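4.2 Clearing the meeting rooms

Nosten bought the Dulel table-clearing system on the promise that it would free its cleaning staff for "higher-value work." We followed a crew of five through two months of its use at the Plarnau office. Management's own summary reported a 20 percent cut in time spent per room. That number leaves out the minutes workers spent getting a room ready for the machine, and those minutes were never logged as cleaning. Figure 5 shows one of the rooms covered by the study.
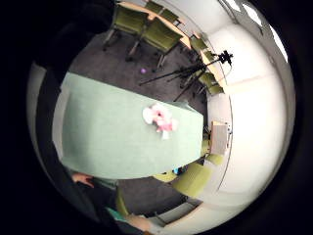 Figure 5. Meeting room at the Plarnau site, with a crumpled item on the table.

Job descriptions did not change when the system arrived, but the work did. Workers told us they now spent part of each shift judging what the machine would accept, a task that appears in no training sheet. Soft things caused most of the arguments. A crumpled pink-and-white bundle like the one on the mint-green table could be trash or could be a decoration someone wants back, and the vendor's guide treats both as "light debris." A cleaner who guesses wrong gets the complaint. Before September, a worker could leave such an item and ask the next morning; under the new 60-second target per table, most said they no longer did.

We are therefore not persuaded that the savings are real. Some of the labor moved to people whose hours are not counted, as Abdel Hamid also argues for hotel laundries. Pay stayed the same throughout. Two workers did say their backs hurt less, and we have no reason to doubt them, though we did not measure strain.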